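The Gray Sofa

She had six boxes left and the keys were due back at noon.

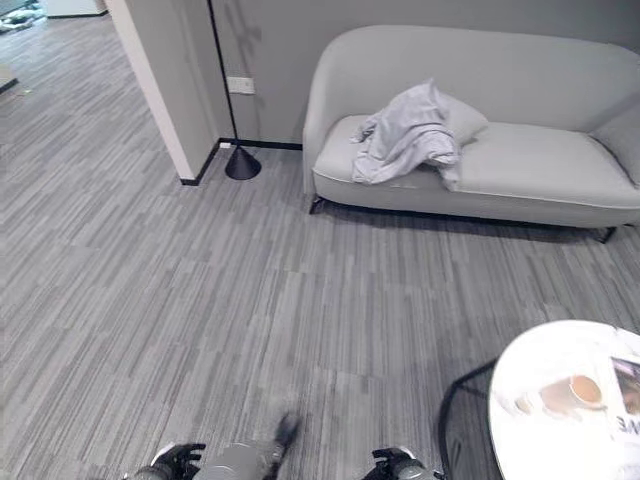
How long does it take to pack up a living room?

Longer than you think, usually most of a day, and twice that if you stop to look at things.

She had stopped to look at things.

Okay. Books done. Lamp, not done. The lamp could ride in the front seat with its cord wrapped around its neck. Curtains, done, in a trash bag, the trash bag somewhere in the hall under other trash bags.

The sofa was the problem.

It was a Macedo, secondhand, 200 dollars in July from a couple in Brestcombe who were splitting up and wouldn't stand in the same room to sell it. The wife took the money. The husband carried the heavy end. Neither of them said goodbye to it, she remembered thinking that, what a strange thing to think, who says goodbye to a sofa.

Her phone buzzed. Delter Movers. Running late, two more stops, sorry for the inconvenience. She typed fine and then erased it and typed how late and got nothing back.

Ten forty.

She went and stood over the cloth on the seat. Her mother's. It had been there since the phone call, just dropped, and she had walked around it for nine days. Ate standing up. Slept in the other room with the door shut. Vacuumed, even, right up to the legs and no closer.

Just fold it. Fold it and put it in a box, it's cloth.

She washed a mug instead. Dried it. Wrapped it in newspaper, found out it was the landlord's mug, unwraped it, put it back on the shelf.

Ten fifty-five.

The thing was it still smelled like the house on Dunetti Street. Hand cream and toast. She knew that without going near it. And she knew how smells go. You open the box in the new place and it smells like box.

Her mother had sat on this sofa exactly one time. Bounced a little, like a kid. Said it was too low, said how does anybody get up out of this thing, and then stayed three hours and fell asleep against the pillow with her mouth open and her shoes on. Good shoes too. Then woke up and said she hadn't been sleeping.

The buzzer went. Already? Two men on the stairs, boots, one of them whistling.

"This the only big piece?"

"That's it. And the lamp but I've got the lamp."

"You want to clear that off first?"

"Can you," she said. "Could you give me one minute."

They went back out on the landing, polite about it. She could hear them talking about lunch.

She didn't fold it. She picked the whole thing up in a wad and got it over her head and pulled, one arm, then the other, the wrong arm, start again. It was way too big. The sleeves came down past her fingers. She pushed them up and they slid right back down.

"Okay," she called. "Okay, you can come in."

They came in. The older one looked at her, looked at the sofa, walked around to the left end and squatted.

"Careful with the legs," she said. "They're skinny."

"We got it."

She held the door with her hip and the lamp in both hands, and they went by her sideways, slow, down the first flight, and she counted the steps for them out loud becuase the bulb was out on the turn.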